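still not unpacked. Day 11 in the new place and I am writing this on the floor with the laptop on a box marked KITCHEN MISC which is full of, as far as I can tell, coat hangers.

So. The move. Some of you asked why I left Gallevance when I'd only just got the shelves up. Short version, rent. Went up by $195 a month with a letter so polite I read it twice before I got mad. Longer version is I was tired of the stairs and the bus and the guy with the leaf blower. 6 a.m. Every day in July. There were no leaves.

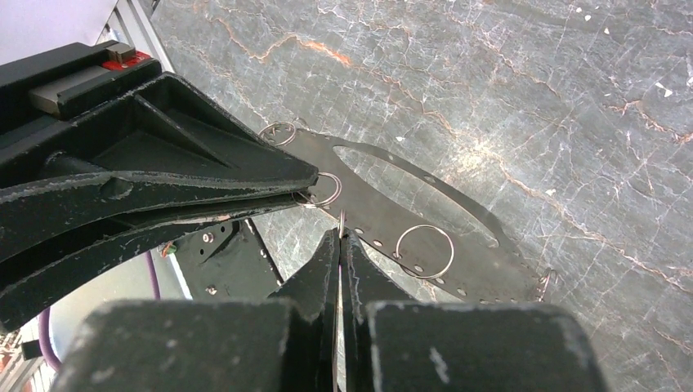 Anyway the new apartment is in Plekus, second floor, small, and the windows open all the way. Big deal for me. The old ones had been painted shut since before I was born probably.

Cost of the truck, $142 plus gas. I thought that was fine until I saw the fuel gauge. Drove it myself. Never again. Took the corner by the post office so wide that a man on a bench stood up.

Things I lost: one lamp shade, the good scissors, the bag with all the screws from the bed. So the bed is a mattress. It's OK. Kind of like college except my back hurts.

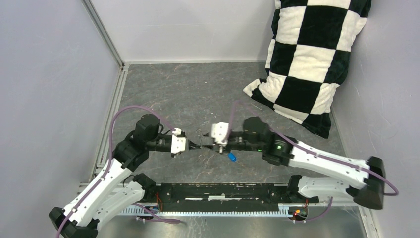 Food situation. I have eaten from the Modar bakery nine times. They do a cheese roll that comes out at 4 in the afternoon and if you get there at 4:20 forget it. The woman at the counter has started reaching for the bag when I walk in, which I'm choosing to find flattering. Found one pan last night. No lid. Made eggs.

Internet took a week. They give you a window of "morning to evening" and then call from the wrong building. I got a lot of reading done, finished the Grigaitė novel I've been dragging around for two years. Loved the first half. The second half is mostly weather and I skimmed, sorry.

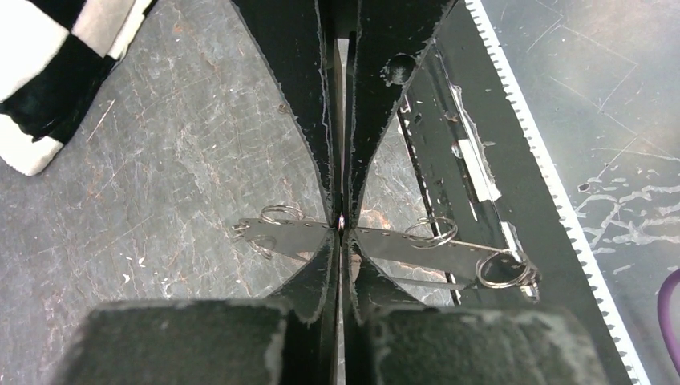
Close-up, two black gripper fingers almost touching.

What I'd do different. Label the boxes on the side and not the top, becuase you stack them, and then there is no top. Pack sheets last. Keep the toilet paper in the car. Don't let a friend "help" with the bookcase, mine now leans to the left and so does the friendship a little.

Also change your adress BEFORE you move. I have mail going to three places. My library card still thinks I live somewhere from two apartments ago, and they want me to bring in a bill with the new one on it, and the bill went to the old one.
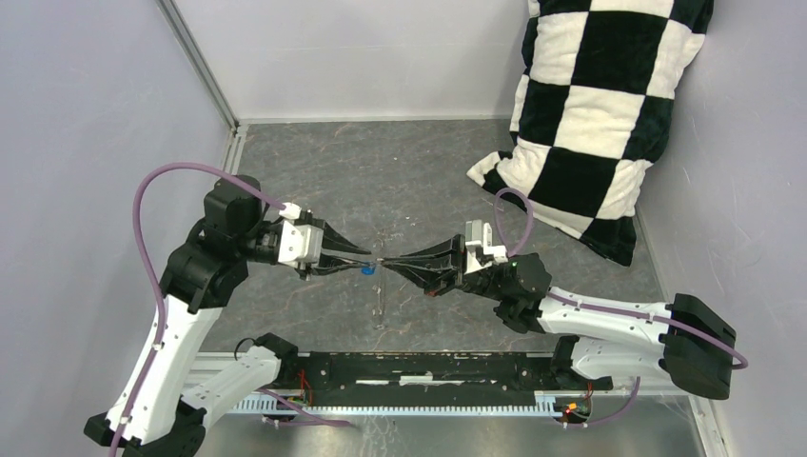

Neighbors seem nice. Somebody downstairs plays piano, same eight bars, gets the same note wrong. I've started humming it wrong too. At this rate I'll be unpacked by 2050 but the closet is done and there's a chair coming tomorrow, a real one with arms.

OK it's almost 4. Cheese rolls. More when I find the bed screws.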